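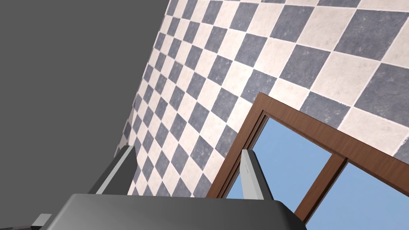
What the robot's wrist camera sees in the practice kitchen: two gripper fingers, checkered tiles and a window with blue sky.

How Does a Robot Practice? My Day at the Plurnness Open Day

By Halima Iyamu
10th March
Reading time: 5 minutes

Search stories Type a word Go

Have you ever tried to pick up a grape with salad tongs? Squeeze too softly and it drops. Squeeze too hard and, well, grape juice! I thought about grapes a lot when I went to the open day at Plurnness, a workshop where people teach robot arms to do little jobs around the house.

I got there early (I always do when there are robots) and there was already a line of kids outside the door. We all got a sticker with our name on it and a pair of big plastic glasses. Then Yakubu Jibrin, one of the engineers, took us in to meet Inik.

Inik is a robot arm. It doesn't have a head or legs, and it doesn't talk. It's bolted to a heavy table and it bends in the places where you have a shoulder, an elbow and a wrist. On the end is the part that grabs things, and that part is called a gripper.

The kid next to me asked why it only had two fingers. Good question! Try this at home: use only your thumb and one finger to pick up a pencil, a sock and an apple. You can do it, can't you? The apple is the tricky one. Two fingers can do a lot of jobs, and they are much easier to control than five.

A kitchen inside a computer

I was all ready to watch Inik stack cups, but first Yakubu led us over to a big screen. On it was the picture at the top of this page. It comes from a kitchen that doesn't exist anywhere! It's made by a computer, a bit like the world in a video game, and there's a computer-made robot in it too. The people at Plurnness call that world Horkora.

A make-believe world like this has a name. It's called a simulation. (Say it slowly: sim-you-LAY-shun.) The computer works out how things should move and bump and fall, and then it draws what the robot's camera would see.

And the view is so odd! You're looking out past the robot's own fingers, and everything is tipped over. The window leans, and the wall tiles look like diamonds. The tiles are big in one corner and then they get tinier and tinier as they go off to the other side. I had to put my head on my shoulder to make sense of it, and when I looked around, half the line was doing the same thing.

Why is it so tilted? Hold your hand out flat and pretend there's an eye on your wrist. Now twist your arm and point your fingers at the ceiling. Your wrist eye would see the room swing all over the place! A camera on a robot's wrist goes wherever the wrist goes, so the robot has to learn that a window is still a window when it's leaning over.

I noticed that somebody had given the wooden window frame its grain, and the tiles have little speckles on them. Ataahua Nepia is the artist who builds the rooms in Horkora, so I asked her about the tiles. She told me that if every wall were plain and clean, the robot might get muddled when it met a real wall with spots and scratches. She makes some kitchens fancy and some kitchens dull. She also made one that's purple all over, and she let us see it. It was horrible and I loved it.

Practice, practice, practice

So why not let the real robot practice all day? Yakubu asked us to guess. One boy said "It would get tired," and that's close! Robots don't get sleepy, but their parts do wear down, and a real arm can only try one thing at a time. If it knocks over a glass, somebody has to get the broom.

In the simulation, you press a button and the room is back how it was. Inik's computer twin can try to pick up a cup 1,000 times before lunch. A lot of those tries go wrong, especially at the start. The computer keeps track of which moves worked and uses more of those the next time.

We got to drive the twin ourselves with a little control stick. You push forward and the arm goes forward, and a button closes the fingers. It's hard! I had 90 seconds to pick up a pretend spoon and I spent most of them pointing at the ceiling. A girl named Uchenna Sani got the spoon on her first go and then did it again with her other hand on the stick. Show-off! (She let me have her second turn, so I take it back.)

Then came the real arm

After the snack break we went back to the table. Everyone had to stand behind the yellow line and put the big glasses on. Oluwatosin Babalola had her hand next to a fat red button the whole time. That's the stop button, and if she hits it the arm freezes.

Inik reached down, opened its fingers and closed them on a blue plastic cup. Up it went! Then it put the cup on top of another one. The third cup slid off and rolled under the Demchenko bookshelf, and a very small kid in front yelled "Try again!" It did, and the cup stayed put, and we all clapped for a machine that can't hear clapping.

Try it yourself

You'll need a friend, a pair of kitchen tongs and a plastic cup. You are the robot, so close your eyes. Your friend is the camera and tells you where to go: "left a bit, down, stop, squeeze!" Swap when you've got the cup.

Now ask your friend to lie down sideways on the rug and give directions from there. My brother and I did this after dinner and we're still arguing over which way was up.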